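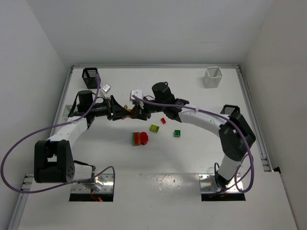 How should an operator pause in the middle of a demonstration?
Hold both leader handles still and press the left pedal once. Recording continues until the pedal is pressed a second time, so a pause should be kept short.

Ticket 469
Product: Wotero two-arm teaching station
Site: Driltesden, Bay 2
Submitted by: Crescencio Pacheco
Assigned to: Toshio Tamura
Opened: Monday, April 5, 2021
Status: Pending site confirmation

Problem reported
During remote-control teaching of the block sorting task, the right follower arm lags behind its leader handle. The left arm tracks normally. The lag is greatest when the operator passes a block from one gripper to the other. Of 56 demonstrations recorded for this task, the site has rejected 48.

Log
Tamura: Please confirm the software release and state whether the lag is present immediately after homing.

Pacheco: Release is Eltau, standard profile. There is no lag after homing. It begins once several demonstrations have been saved in the same session.

Tamura: The session file indicates that the right leader is sending commands at the reduced rate. The station applies this setting when the save queue is full. Please set the queue to write after each demonstration, restart the teaching service and repeat the task with the toy bricks and baskets.

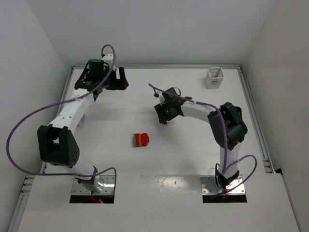
Can the rejected demonstrations be used for training after the fix?
They should be left out. The recorded handle positions and arm positions do not agree in time, and the delay varies within each file.

Pacheco: Queue setting changed and service restarted. Operators have been asked to record a new set under the Murakami task sheet.

Tamura: Noted. Please attach the new session file when available. The ticket will remain open until it has been reviewed. The default queue setting is scheduled for correction in the May release.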